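Pomwood 料箱抓取套件：在共享工坊用了两个月

先说价钱。套件972元，含一份安装包、一块控制小板和一对夹指，不含机械臂，也不含料箱。宣传页上写“半天上手”，我们工坊两个人装了两个晚上，第二晚主要在重做接头。

装配

说明书是 Clisholm 那版的翻译，螺丝规格前后对不上，第7页的图还是旧款夹指。夹指本身做工过得去，边缘没有毛刺。随附的扎带偏短，我们换了自己的。走线一定要留够余量，手腕转到底的时候线会扯，这一点说明书只字未提。

软件

界面比我预想的干净，标定一步步点下去就行。问题在于每次重启都要重新标定，客服说新版会改，七月问的，到现在还没等到。另外，“智能避障”这几个字我建议当作没看见，它只认你手工填进去的箱壁尺寸，填错了照撞。

实际抓取

宣传语是每小时“最多40件”。我们拿窄长条试，散放在桌面上时还算像样，进了金属箱就慢下来，条子贴着箱壁或者躺在折角里，夹指常常要换好几个角度。刮花的金属底面反光也麻烦，下午灯一开，识别结果就开始飘。

料箱务必夹死在桌上，再用胶带在桌面做好定位记号，箱子挪一点，标定就白做。
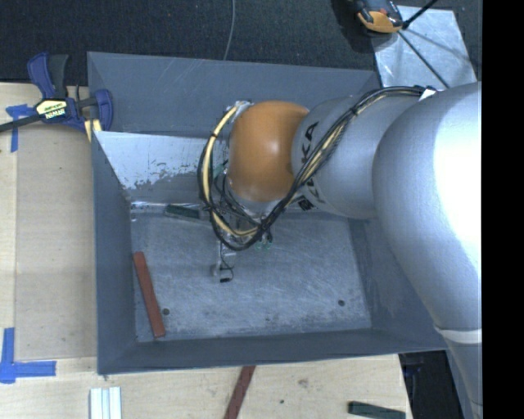 值不值得买

已经有机械臂、又愿意自己改线的工坊，可以考虑，等打折更好。想买回去开箱就用的，我劝你先看看 Abernathy 的二手夹具，功能少，但便宜，坏了也好修。给2星，满分5星。标定能保存的那天，我再回来改分。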